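Stekham gripper trials: frequently asked questions
Page kept by Jussara Frota

Which fingers are being compared?
The Gruvum and the Plekomitz. Both are two-finger sets and both fit the Mathew controller without an adapter.

What do they have to pick up?
Earbuds and their charging cases, on a marble surface.
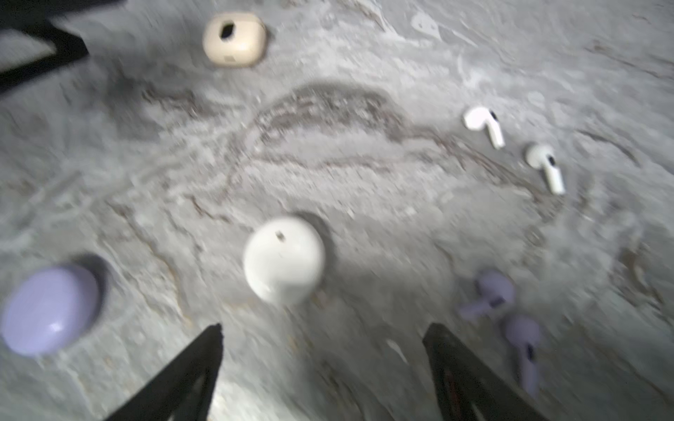
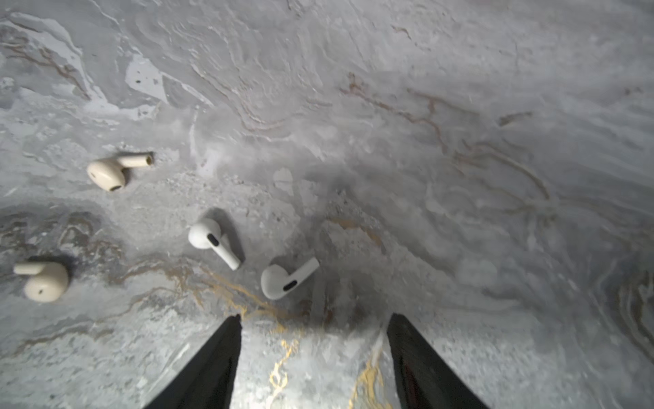 Wrist camera views: cases and loose earbuds in the first, loose earbuds only in the second.

How long is a trial?
Up to 12 picks, then the objects are laid out again by hand. Each set of fingers gets 6 trials per layout.

What counts as a failed pick?
A drop, a second attempt, or a bud pushed more than 2 cm before it is gripped.

Why marble?
We wanted a busy background for the camera. Plain surfaces were covered in February.

How often are the fingers changed?
Every 3000 cycles, or sooner if a tip is marked.

Can I send in my own fingers?
Yes. Write to Jussara first with the mounting drawing and the weight of the pair.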